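**Hiltar begins gathering hand-held examples for its gripper, and is making no promises**

JODWOOD, January -- Hiltar, a small automation shop, has started recording people doing ordinary table work with hand-held grippers. The recordings will be used to train a learning system to pick things up and put them down. The company says it does not yet know how much good they will do.

"We've all read announcements where a machine learns to set a table by spring," said Consuelo Bedoya, who runs the project. "I wouldn't believe ours if it said that. We have 200 usable examples. That's a start, and a thin one."

The work is done in a building put up in 1956. A person holds the gripper, closes it on an object, moves the object and lets go. Fredy and Teófilo Huaranga do most of the handling. Fidelina Cáceres goes through every recording afterward and throws out the ones she would not want copied.

Cáceres has thrown out more than 20 so far. "People cheat without knowing it," she said. "They steady a thing with the other hand, or bump it along the table. A system will learn that too, if you let it."

Paper cups are on the list for now, along with other light household things.
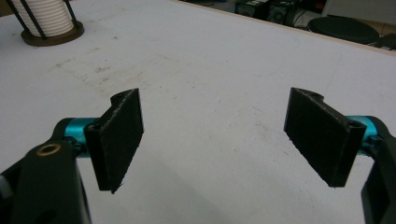
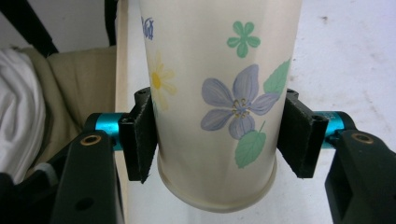 Hiltar had hoped to use Himer, an outside set of recordings, and skip some of the labor. Jannik Hamann, who tested it for the company, advised against leaning on it. The objects were too tidy and the tables all alike, he said, and he has asked that Hiltar's own examples be checked for the same fault -- by someone other than him.

A first trial on a robot arm is planned with Farkas, a packing firm. It will cover 5 objects. Hiltar will publish the failures along with the successes, and will not release a video without the full count of attempts beside it.

Questions may be sent to Consuelo Bedoya at the Jodwood office. Visits can be arranged in the morning, before recording starts.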